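October 12, 2023

Back on the wool felt shrinkage swatches, third lot. The Tevbridge fleece is behaving itself, the Mumberg one is not. I cut 13 squares of each, stitched a red thread along one edge so I'd know which way the grain ran, and weighed the lot at 388 g before anything got near water.
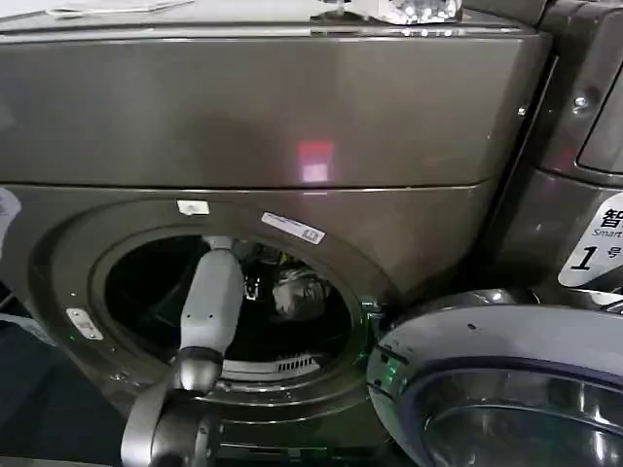

The Mumberg squares pulled in far more across the grain than along it, so they've gone a bit lozenge-shaped (quite sweet really, but no use for slipper soles!). I'd carded that batch in a rush back in March and I bet the layers were uneven. The Gralov soap flakes rinse out much better than the old bar – no sticky feel at all.
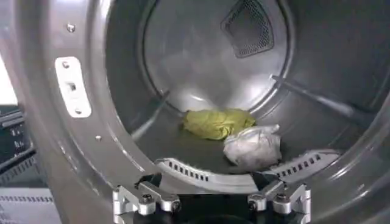 Drum opening, with the latch plate on the left of the rim.

Next go: same fleece, four thin layers instead of two, and 33 minutes of hand rolling before I measure. I'd like to try the Hsu pattern for the soles too, if someone can find the card template – it was in the blue folder and now it isn't. Also we need more red thread.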